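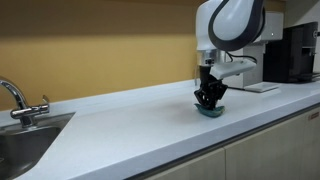
White countertop with a teal-green item on it

Rurix Counter Cleaner, 1000 ml refill
Item 23 in the Rurix kitchen range

Rurix Counter Cleaner is an everyday liquid cleaner for kitchen and utility counters. It takes off grease, coffee rings, dried sauce and the gray film that builds up on pale surfaces when they are wiped with dish soap. It is ready to use and does not need to be mixed with water.

The refill bottle has a screw cap and a measuring strip down the side. It fills the small Rurix spray bottle twice with a little left over. The spray head is sold separately and fits both sizes.

Suitable surfaces
Laminate, solid surface, glazed tile, stainless steel, sealed quartz and painted wood with a hard finish. It can also be used on refrigerator doors and the outside of ovens once they have cooled.

Do not use on
Marble, limestone, unsealed granite, waxed or oiled wood, and raw aluminum. The cleaner is mildly acidic and will leave dull spots on these. For oiled wood use Trokwood Board Soap instead. If you don't know what your counter is made of, test a spot near the back wall and check it the next day.

How to use
Clear off crumbs with a dry cloth first. Spray lightly or pour a little onto a damp cloth, then wipe in straight lines from the back of the counter to the front. Go over it once more with a clean damp cloth where food will be prepared. Buff dry if the surface is glossy, as water marks show up on it.

For dried-on spots, leave the cleaner on for 10 minutes under a wet paper towel and wipe again. Do not scrape with a metal blade. Turmeric, beet juice and hair dye may need two or three rounds. Old scorch marks are damage to the surface itself and no cleaner will take them out.

White and light-colored counters
Pale counters show two kinds of marks that people often mix up. Metal marks from pans are thin and gray, and they need the Rurix Cream, which has a fine polishing powder in it. Yellow patches near the stove are usually old cooking oil and come off with this cleaner after soaking. Yellowing next to a window is normally from sunlight and stays.

Details
Contents: 1000 ml
Scent: light lemon, also sold unscented
Color: clear
Bottle: recyclable plastic, cap included
Storage: upright, above freezing, out of reach of children
Keeps for two years unopened, one year after opening

Safety
May irritate eyes. Rinse with plenty of water if it gets in them. Do not mix with bleach or any product containing bleach. Wear gloves if you have sensitive skin or will be cleaning for a long time.

Ordering
Sold by the bottle or by the case. Case orders ship from the Odell warehouse and arrive on a pallet if you order 42 bottles or more, so please tell us if your building has no loading door. Single bottles go by regular parcel. We can't ship liquids by air.

The unscented version was out of stock over the winter and is available again. The older square bottle is discontinued, and its spray head does not fit the new one.

Customer note
"I use the unscented one in a bakery. It gets butter off the counters and doesn't leave them sticky. The cap is stiff the first time you open it." Nataša Janevski

Goes with
Rurix Cream for metal marks
Rurix spray head, adjustable
Asfaw cotton cloths, pack of 10
Trokwood Board Soap

Page updated Monday, June 2, 2025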